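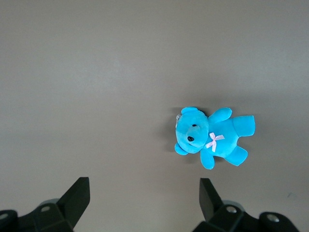 Blue bear on the table, gripper open, wrist camera view

Start pose rules for soft objects in pick and place recordings?

Posted by Hala Semaan, 1st September

We're writing a short set of rules for our operators at Halholm and I'm stuck on plush toys. For blocks and cups we say the fingers must be fully open and the whole object must be in the wrist view before recording starts. With a bear like this one, do you also fix which way it lies? It has a ribbon at the neck and a small clear tag by one ear. We have 700 episodes so far and the operators all do it differently.

Kolbrún Sveinbjörnsson

Don't fix the direction. Write down a spread of directions and have the operators work through the list, or they will all put it down the same way by lunch. We use 11 poses per toy. What I would fix:

Object fully in view, not touching either finger.
Grasp on the torso. No lifting by an ear, an arm or the ribbon.
Tags come off before the first episode or stay on for all of them. Put which one in the log.
If the toy slips, keep the episode and mark it failed. Don't re-record over it.

Also limit the closing force separately for soft items. Our rigid setting left dents in the stuffing, and by July the toy was a different shape from the one we started with.

tondia27

we just let people do whatever, more variety is better imo

Zuvum

Agree with Kolbrún on the tag. Check the screws on the finger mounts at the start of each shift too and put that in the same document. Ours is one page, taped next to the stop button.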